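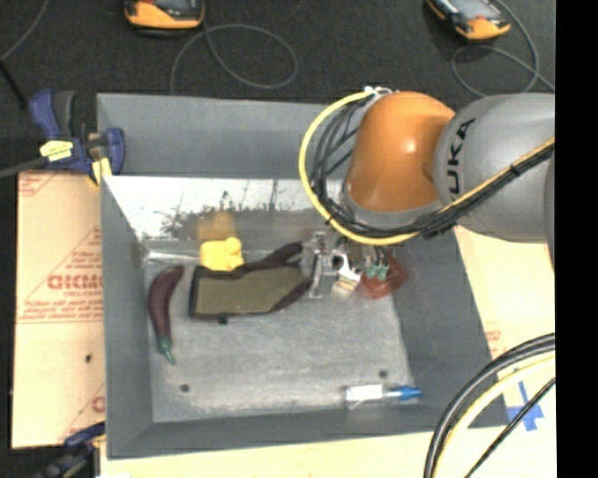 How to Measure and Report Snowfall for the Kirnaleck Observer Network

Issued by the Kirnaleck Weather Observer Network
Last revised 2 January 2020

These instructions are for residents who have registered as daily precipitation observers in the Kirnaleck, Tralberg and Ginley reporting areas. They cover new snowfall, total snow depth and the water content of snow. Rain and hail are treated in separate guides. Observers who have not yet received a station number should complete registration before submitting any measurements.

Equipment

Each observer will need a snow board, a ruler marked in tenths of an inch, a four-inch manual rain gauge with its outer cylinder, and a log sheet. A snow board is a flat piece of plywood, painted white, measuring at least 16 inches on each side. Do not use a ruler marked only in eighths or sixteenths. The network stores all values in decimal form, and converted readings are a common source of error.

Before the first freeze, remove the funnel and the inner measuring tube from the gauge and bring both indoors. Snow will bridge across the funnel and blow away, and water that freezes in the inner tube will crack it. The outer cylinder stays on its post for the season.

Choosing a location

Place the snow board on level ground, away from buildings, fences and trees. A reasonable rule is to keep the board twice as far from an obstacle as the obstacle is tall. In town this is often impossible, and observers should then choose the spot where snow tends to settle most evenly. Avoid roof edges, driveways and places where a plow throws snow.

Mark the board with a flag or stake. Record the location on the station form, and notify the network if the board is moved during the season.

Measuring new snowfall

1. Go to the board at your regular observation time, which should fall between 6 and 9 a.m. Please keep to the same time each day.

2. Set the ruler upright on the board and push it down until it touches the surface. Read the depth to the nearest tenth of an inch.

3. If the snow has drifted, take several readings on the board and nearby ground, and enter the average.

4. Enter a trace, written as T, if snow fell but did not reach one tenth of an inch. Enter 0.0 if no snow fell. Do not leave the space blank, as a blank is stored as a missing report.

5. Clear the board and set it level with the top of the surrounding snow.

Snow that fell and melted before the observation time should still be reported. If you were at home and measured the greatest depth before melting began, enter that value and add a remark.

Measuring total depth

Total depth includes old and new snow together and is reported to the nearest half inch. Measure on undisturbed ground, away from the board. Where the ground is partly bare, average the bare and covered areas. If more than half of the ground is bare, enter T for depth and describe the conditions in the remarks.

Measuring water content

Bring the outer cylinder indoors and replace it with a spare if snow is still falling. Measure a quantity of warm water in the inner tube, pour it into the cylinder, and swirl until all of the snow has melted. Pour the contents back through the funnel into the inner tube and read the total. Subtract the warm water you added. The result is reported to the nearest hundredth of an inch.

When wind has carried snow past the gauge, the catch will be too low. In that case, press the empty cylinder upside down into the snow on the board, slide a thin sheet of metal beneath it, and melt this core instead. Note "core sample" in the remarks.

Submitting the report

Reports should be entered on the network website by 10 a.m. Observers without internet access may telephone the Tralberg office, extension 177. Corrections may be made for up to 30 days, after which they must be requested in writing from the data coordinator, Prodromos Dimitriou.

Daily snow reports continue through the end of April. Observers at the higher stations above Ginley may be asked to continue longer if snow remains on the ground.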